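The Bag Is Back Out

3 min read

It's January, which means the orange backpack has come out of the closet again and I am once more a person who thinks about packing for fun. My sister Yvonne Bramwell (yes, the one who travels with two carry-ons and a tote "for snacks") called me last night to ask what I was bringing for the long weekend up at Skusurden, and I talked for so long that she put me on speaker and started doing her dishes.

So I figured I'd write it down and spare her the second half.

I bought this bag five years ago after the zipper on my old gray one gave out in a bus station. I wasn't looking for orange. I was looking for black, or maybe navy, something that could go to a meeting. But the shop had the orange one hanging right by the door with its teal-green panels and I walked past it three times and then I walked back and paid for it. Kelly Caldeira was with me and said it looked like a traffic cone that went on vacation. I love it so much! I've never once picked up somebody else's bag by mistake, and it has been easy to spot at every single baggage claim.

The straps are the only thing I'd change. There's a lot of webbing, way more than a person my size needs, and whenever I set the bag down it all goes sliding off to one side. Genivaldo Vieira, who hikes a lot more than I do, told me to roll up the ends and put a rubber band on them. I did that for a while. Then the rubber bands snapped and I never got more, so now I just live with it – and tuck everything in before I get on an escalator.

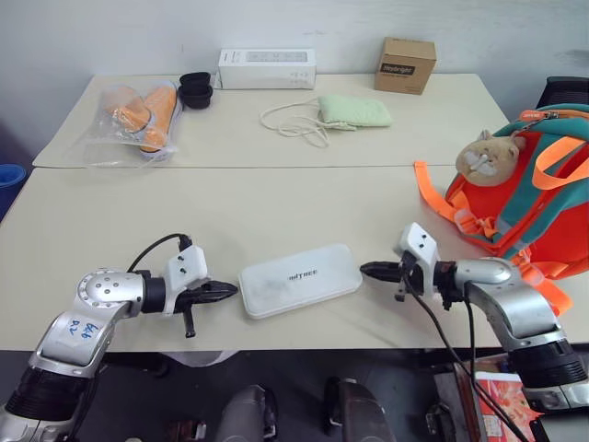 The bag, the plush, and a white case still waiting its turn.

About the plush. I get asked about the plush a lot. It rides along on every trip, and the name is Plurno, and before you write in to tell me what kind of animal Plurno is, please know that my family has been arguing about this for years and we're not close to settling it. My niece says cat. I've gone back and forth. The tan face and the little ears could go a few ways. Plurno came out of a bin at a school fair and was supposed to be a gift for someone else, and, well, you know how that goes.

My packing method (Yvonne, you can stop reading, you heard this part) is that hard things go in first, flat against my back. Cases, books, anything with corners. If a box goes in last it ends up poking into the front pocket and then the zipper fights me the whole way. After that it's sweaters, rolled, and I use the socks to fill in whatever gaps are left. Rain jacket on top, always, even when the forecast is good. I got soaked once in a parking lot with my jacket at the very bottom under a weekend's worth of laundry and I'm still a little mad about it.

Also, pack on a table! I used to do it on the bed, and everything sank into the comforter and I'd find a charger under the pillow a week after I got home. A big flat table, or two shoved together if you can get them, changes the whole job. You lay your stuff out, you see the second flashlight you didn't need, you put it back in the drawer.

Still undecided: whether to bring the thick book or the thin one, and whether Shanthi Dewan is bringing her good coffee or if I have to carry mine. Shanthi, if you're reading this, text me before I close the zipper.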